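6 min read

4. Setting up a novel study in Idivo

This section explains how to prepare a shared novel for a class or reading group. It applies to the school edition of Idivo supplied by Broltetti. The steps for single readers are given in Section 3 and are not repeated.

Before starting, make sure that the group has been created and that every reader has been given a place in it. A group may hold up to 60 readers. Larger year groups should be divided before the novel is added, as a reading plan cannot be split afterwards without losing its notes.

4.1 Adding the novel

1. Sign in with a teacher account and open the Shelf page.
2. Select Add a title and type the title or the author's surname. The examples in this section use the sea story Sandero.
3. Choose the edition that readers will have in their hands. Page numbers differ between the hardback and the paperback, and the plan takes its page numbers from the edition chosen at this step.
4. Select the group and confirm.

Note: If the edition is not listed, choose Enter by hand and copy the number of chapters and the final page number from the printed book. Leave out any preview of a sequel bound in at the back.

4.2 Dividing the book into readings

Idivo proposes a plan of equal readings. Equal readings seldom suit a novel, and teachers are advised to adjust the plan before it is shared.

1. Open the plan and set the number of weeks. The usual setting is 6 weeks for a novel of middling length.
2. Drag the markers so that each reading ends at the close of a chapter.
3. Check the longest reading. In Sandero the storm occupies three chapters, and these should be kept together even though the week becomes a heavy one.
4. Set the day on which each reading opens. The setting on first use is Sunday.
5. Select Share plan.

Caution: Once a plan is shared, moving a marker backwards hides any notes that readers have made on the pages affected. The notes return if the marker is put back, but readers are not told of this. Inform the group before making the change.

4.3 Writing discussion questions

Each reading may carry its own questions. A maximum of 8 is allowed for one reading. Two or three are enough for most groups, and a long list tends to produce short replies.

1. Open the reading and select Questions.
2. Type the question in the upper box.
3. Choose who may see the replies: the teacher only, the reader's table, or the whole group.
4. Where a question depends on a certain passage, enter the page number in the box marked Passage. The question will then stay closed until the reader has marked that page as read.
5. Save the question, then use Preview as reader to check it.

Questions on character work best when they send the reader back to a particular choice. "Why does the eldest sister refuse the second boat?" can be argued from the text. "Is she brave?" is better kept for talk in the room – it may be added in the teacher's notes, where it will not be sent out.

Note: Do not reveal the ending in a question set for an earlier reading. Titles of later readings are visible to all readers from the first week and should also be worded with care.

4.4 Keeping a reading journal

The journal is switched off when a group is created. To switch it on, open Group settings, select Journal, and choose Open or Guided. A guided journal offers a short prompt after each reading. An open journal gives a blank page. 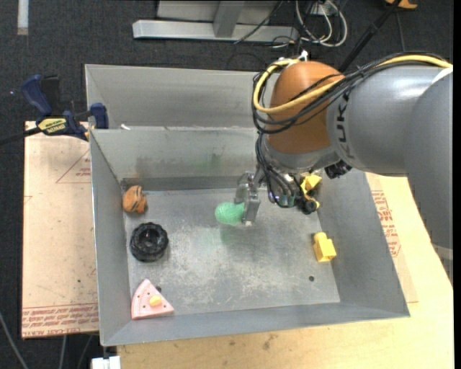

Figure 4. KUKA robot arm holding a green object over a grey bin.

Journals are private to the reader and the teacher. A reader may share a single entry with the group by selecting Share this entry. The teacher cannot do this on the reader's behalf.

4.5 Age guidance

Idivo shows the age guidance supplied with each title. Sandero is marked for readers aged 12 and over, on account of two deaths and a passage describing hunger. The guidance does not prevent a title from being added. Schools that follow the Sproģis reading bands may enter the band in the box beneath – it is then shown on the teacher's page only.

4.6 Closing the study

1. Check that all replies have been read. Unread replies are shown in bold.
2. Select Close study. Readers may still view their notes but cannot add to them.
3. Select Keep plan if the same novel will be taught again. Questions are kept with the plan. Replies and journal entries are not.

A study left open at the end of the school year is closed when the new groups are made in September. Plans that have not been kept by then must be entered again from Section 4.1.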